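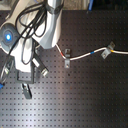 Shop Floor & Lab Automation Board > Buying and Budgeting
Thread: Cable routing cell, what did I forget to budget for?
Page 1 of 1

threadbare_tess
Posted 20 August 2022, 8:14 am

Hi all, long time reader, first time I've had a number big enough to be scared of.

We're a small harness shop. We do short runs for agricultural equipment and some medical carts, and the one job everybody hates is seating cable into clips on a plate. I've been given the go-ahead to plan a proper cell for it, starting next budget year, and I have to hand in my list by the middle of September. What I have so far:

- six-axis arm with a two-finger gripper
- breadboard table, the black perforated kind with threaded holes on a grid
- metal cable clips we can screw down wherever we like
- cable dress pack for the arm
- wrist bracket for a sensor, sensor to be decided
- a controller cabinet from Fornetico, which is what our other machine uses

The arm is the easy part, I have two quotes and they're close. It's everything around the arm where I keep finding new lines. Last week it was the screws for the clips. I had the clips and I did not have the screws!

So what did you all forget the first time? And is a threaded table worth it for a job like this or am I paying for lab furniture?

gantry_goblin
Posted 9:02 am

Fingers. You listed a gripper, and the gripper body is one line, but you will go through fingertips like pencils. The ones that ship with it are made for picking up boxes. For cable you want something with a soft pad and probably a groove, and you won't know what groove until you've dropped the cable a few hundred times. We bought one set, then printed one set, then paid a machine shop for a third. Put money down for three and be happy if you only need two.

Also more clips than you think. We ordered 70 and used every one of them on test plates before the real product plate was even drawn.

oldpaint
Posted 9:40 am

I'll be the grump. Skip the threaded table. You're a production shop, you have a known product. Get a steel plate drilled for your product and two dowel pins, and swap plates when the job changes. Cheaper, heavier, and there's no temptation to move things. The minute you put a grid of holes in front of people, somebody moves a clip over one hole "to try something" and now your program is off by one hole and it's Thursday.

threadbare_tess
Posted 10:11 am

Ha, that would be me moving the clip.

The trouble is we don't have one known product. Short runs! Some plates have two clips and some have a dozen, and the angles change. One customer wants the cable straight through and the next one wants it to rise from one clip to the next with the second clip turned. I pictured using the table to work out the routes and then making dedicated plates for the jobs that repeat.

gantry_goblin
Posted 10:19 am

That's the right way to use it. Table for figuring out, plates for earning money. Budget both, though. People put in the table and assume the plates will come out of petty cash.

mostly_harnesses
Posted 11:25 am

Different view from oldpaint, we run ours on a threaded table every day and have for years. The trick is to write down the hole. Rows get letters, columns get numbers, paint marker along the edge, and the job sheet says which hole every clip goes in. The setup takes me less time than finding the right plate used to.

What I'd add to your list is cable to waste. You need a lot of cable for programming and it can't be scrap, because scrap has already been bent and it remembers. We put 201 practice pieces through before we signed off on the first route, all cut to length, all marked. Speaking of marks, decide now if you want colored marks on the cable. We wrap a bit of red at the start, blue in the middle, yellow past the last clip, and it gives the camera something to look for on a plain white jacket. It helps the person checking it too. It's a few rolls of tape plus somebody's time to wrap it, and the time is what should go on your list.

oldpaint
Posted 11:48 am

Paint marker along the edge, fine, I take back a third of it.

What did you do about the light? Black table and shiny white arm, every one of those I've stood next to had one bright corner and the rest like a coal cellar.

mostly_harnesses
Posted 12:06 pm

Yeah, good catch, lights weren't in our budget either. A matte black top is good for contrast with white cable, but the small metal clips go dull in the dark half of the table. We ended up with two long diffused bars and a cheap curtain on the window side. Tess, put in lighting AND somewhere to hang the lighting. The hanging cost us more than the lights did.

threadbare_tess
Posted 12:31 pm

Adding both. This is exactly what I wanted, keep going.

Question on the dress pack. The quote from Biltport has one as an option and it's not cheap. I've seen plenty of arms with the cables just looped loosely down the outside, over the upper link and along the wrist. Do I need the fancy one?

usel_or_lose_it
Posted 1:15 pm

(Yes, the name is because I bought a used Usel arm in my first job. I am still tired.)

For development, loose loops are fine. I'd even say better, you're going to be adding and pulling cables every week and you want to get at them. Straps and hook-and-loop, leave slack at each joint, run it slowly through its full reach once after every change and watch for a loop catching on something. For a cell running two shifts with people walking away from it, buy the dress pack. I've seen a loop snag on a fixture and pull a sensor connector clean off. The sensor was 1000 dollars and the connector was the part we couldn't get.

So buy a spare connector! And a spare of whatever cable runs down to the wrist. Those are the two things I always put on the first order now.

gantry_goblin
Posted 1:22 pm

Slight disagreement here. If you already know it's going to production, get the dress pack on day one, because it changes how the wrist can turn. You don't want to teach forty poses with loose cable and then find half of them twist the pack. We did the poses over. All of them. I was not popular.

usel_or_lose_it
Posted 1:30 pm

Fair. Depends how long the figuring-out stage is. Ours was most of a year so it made sense to wait. If Tess is planning on a couple of months then I'd go with you.

threadbare_tess
Posted 1:44 pm

I told my boss three months. I can hear you laughing.

oldpaint
Posted 2:20 pm

Six.

And before anybody else says it: guarding, risk assessment, and floor space on the side where the cable comes in. White cable running off the edge of the table has to come from somewhere. Is it off a reel, is it precut, does a person hand it over? If it's a reel you need a feeder or at least a brake. If it's a person you need a different safety conversation and probably a slower arm, and a slower arm changes your payback. Work that out before you pick between the two quotes, because I'd bet one of them is cheaper for a reason that lives right there.

threadbare_tess
Posted 3:05 pm

Okay that one stung a bit. It's precut, a person loads it, and I just went back to check -- one quote includes a collaborative arm and the other is a regular industrial arm with "fencing by customer" in tiny letters. So they're not close at all once I add the fence.

mostly_harnesses
Posted 3:17 pm

"By customer" is where budgets go to die. Search both PDFs for those two words.

threadbare_tess
Posted 3:29 pm

Eleven times in one of them. Eleven!! Fingertips by customer, table leveling by customer, compressed air by customer...

abbasi_bench
Posted 4:52 pm

Jumping in from the integrator side, I work at Abbasi and we do small cells, so take it with salt. A couple of things I'd ask for in writing from whoever you choose:

Ask what happens if the gripper isn't right. Some will swap it once inside a set period, and that's worth more to you than a discount. For cable I'd want to know how wide the fingers open and whether they fit down between two clips at your tightest spacing. Send them your worst plate, not the nice one.

Ask for a day of their time with your cable on your table before you commit. Most will do it if you pay for the day. People balk at paying, but it's the cheapest line on the whole list compared to finding out in spring.

And training. Two people, never one. The one goes on vacation.

oldpaint
Posted 5:10 pm

Would not have expected to agree with an integrator on a Saturday but the paid day is good advice. I'd just say bring your own operator to it, and let her try to break it.

threadbare_tess
Posted 6:38 pm

Thank you, all of you. Updated list so far, in case it helps the next person:

- arm, with guarding priced in on both quotes
- gripper plus three sets of fingertips
- threaded table for route work, paint marker, job sheets
- product plates for the repeat jobs
- clips, many more clips, and SCREWS
- practice cable, cut and marked
- lighting and something to hang it on
- dress pack (going with gantry_goblin on this one, sorry usel)
- spare wrist cable and spare connector
- paid trial day
- training for two
- every "by customer" line, one at a time

I'm calling both vendors Monday about the trial day. Still open on the sensor if anyone has opinions about cameras at the wrist versus one mounted over the table. Our cable is white and a bit glossy and I keep going back and forth.

usel_or_lose_it
Posted 7:03 pm

Overhead if you can only afford one. The wrist one ends up staring at your own fingers right when you need it. But start a new thread for that, goblin and I will be at it for days.

gantry_goblin
Posted 7:05 pm

Wrist. See you in the new thread.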